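How to wash and dry a wool jumper at home

Most of the wool jumpers that end up in the op shop with sleeves the size of a toddler's were ruined in one wash. Hand washing takes 6 minutes of work and a couple of days of waiting, and most of it can be done in a laundry tub.

Before you start, read the care label. If it says dry clean only, believe it for anything lined or tailored. Plain knits with that label often cope with hand washing, but you take the risk.

What you need
A clean tub or bucket
Wool wash, or a mild shampoo with no conditioner in it
Two large towels
Somewhere flat, out of direct sun

Step 1. Measure it
Lay the jumper out and measure across the chest, down the body and along one sleeve. Write the numbers down. You will want them at Step 4.

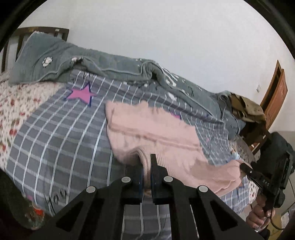
Measuring goes wrong when the jumper isn't lying naturally. A bed is a good height for the job and saves your knees. Smooth the body out from the middle with flat hands and don't pull at the edges. Ribbing draws in by itself, and a folded band like the one on the pink knit wants opening out before you put a tape on it. The same goes for a bunched sleeve.

Step 2. Wash
Fill the tub with lukewarm water, add the wool wash and swish it through before the jumper goes in. Turn the jumper inside out, push it under and leave it for ten minutes. Press it gently a few times. Don't rub, even at the cuffs. Rubbing is what felts wool — heat only helps it along.

Rinse in water of the same temperature. Going from warm to cold gives the fibres a shock. Most wool washes need one rinse, shampoo takes 3.

Step 3. Get the water out
Let the tub drain with the jumper still in it, then press down to squeeze out what you can. Lift it with both hands underneath, as a wet jumper hung from the shoulders will stretch under its own weight. Lay it on a towel, roll the two up together and kneel on the roll. Repeat with the second towel if the first is soaked.

Step 4. Block and dry
Put the jumper on a dry towel or a mesh rack and ease it back to the measurements you took. Pat the ribbing closed with your fingertips. Turn it over after a day. In June, in an unheated room, allow three days.
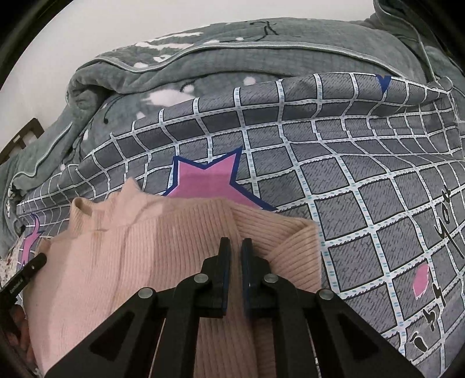 Words: Aurelia Kuster
Filed under: Laundry, Clothing care

Once it is dry, fold it and put it in a drawer. Hangers leave bumps in the shoulders that only come out with steam. Wool doesn't need washing after every wear either. Airing it overnight on the back of a chair is enough most of the time, and a small mark can be dabbed off with a damp cloth.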